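# Cloth pickup from wrist views: where my project ended up

So this is the write-up for my semester project, which I ended up calling Skarent (the repo is still named Darko, sorry, I never got around to renaming it). The short version is that I wrote software that looks at video from hand-held grippers and guesses whether the gripper has hold of a piece of cloth, and then a small policy learns from the parts where it does. Eimear Ó Briain supervised, and she also talked me out of starting with folding, which I was very sure I could do in November. I could not have done it in November!

## What the software does

There are 3 stages. First a sync step lines up the video with the gripper opening. Then the labeler, which I named Cliken, tags every frame as "holding," "not holding" or "can't tell." Last comes training, where the policy sees a short stack of frames and predicts the next gripper motion.

I started with 1,979 clips and kept 870 of them. That sounds brutal, but most of what I threw out was clips where the tracking drifted so badly that the path jumped through the table. I tried smoothing those and the policy learned to do these lazy floaty arcs, so out they went.

## The labeler was the hard part

My first labeler only looked at the gripper opening. Closed all the way means empty, a bit open means it's holding something, right? Works great on mugs. Thin cloth squashes down to almost nothing, so half my good grasps got tagged as empty. I lost a whole week to that before I bothered to open the clips and look.

The second version uses the picture too. It takes a patch near the gripper and asks whether there's fabric in it. Dark, folded fabric next to dark gripper parts is still where it gets confused, and I added 13 hand-labeled clips like that to the validation set so I'd stop fooling myself with the easy ones.

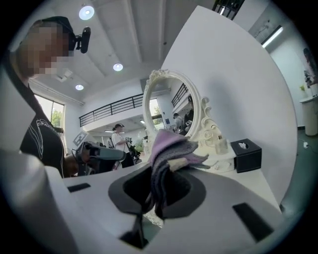
*Photo: gripper camera view, Skarent project clips*

The gray-purple cloth bunched up over the dark oval recess is the kind of view I mean. My color threshold was happy with the lavender and mauve bits and dropped the charcoal ones, so the mask came out with holes in it. Switching to a small learned segmenter fixed most of that. The mirror on the table was its own headache for tracking, because the reflected railing gives you perfectly nice feature points that move the wrong way. I now mask mirrors by hand (yes, by hand, I know) before running the tracker.

## What I'd do next

I'd swap the frame stack for something with a longer memory, because the policy forgets it's holding the cloth as soon as the view gets blurry. I also want Cliken to output a confidence number instead of three hard labels. Eimear thinks the mirror masking should be automatic, and she's right, but it's going on the list after the rename.

The config files and the labeling script are in the repo under `tools/`. Run the sync step before anything else or the labels will be shifted and you won't get an error.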